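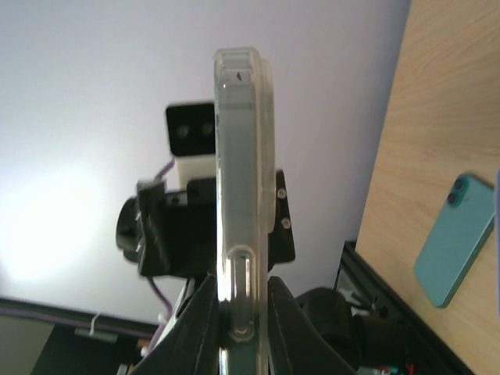
Skonduswood held its spring open day on April 10, 2021, and I went mostly to see the Verier two-arm bench cell, which I had been reading about since December. The cell is sold to shops that handle small consumer goods, and the demonstration that day was phones and phone cases. It is a fair test. A phone in a clear case is smooth and shiny, and there is not much on it for a machine to get hold of. The gripper held it by the lower end, nearly edge-on, with one finger on each side and the side button cover of the case facing the wrist camera. A second phone, a teal one, lay face down on the table behind.

Finbarr Ó Briain ran the session and Kumiko Sasaki answered questions. Groups were let in for 20 minutes at a time, six people to a group. Ours spent the first part on safety, then we watched the arms. They are slower than a person. Anyone expecting factory speed will be let down. The motion is smooth, though, and I was able to talk in a normal voice next to it.

What I liked most was the table itself. It is wood grain and it is big enough for several items to be spread out with space between them. The walls are pale and plain. I have seen benches with so much bolted around the edge that you can't reach in to clean, and I would have liked to try wiping this one down.

What I liked less was the cabling. The purple cable runs outside the arm and hangs in loops in places. Sasaki told us the lead is a stock part and can be changed in a few minutes. I would still want sleeves on it in a busy shop. 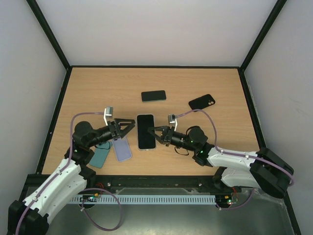
Can one person run the cell without help?
After training, one person can run it for a normal shift. Verier's course takes six hours and is included in the price. Changing over to a new product is a bigger job and you will probably want a second person for that.

The yearly service plan is $400, which I thought was reasonable. It covers one visit and replacement finger tips. Shipping for other parts is extra, and I could not get a clear answer on how long those take to arrive.

The handout was thin. It gave the power needs and the footprint but left out the noise level and the largest item the fingers can open to. I asked for both and was told they would be emailed.

I would go to the open day again. Book the first session if you can, as the parking lot is small.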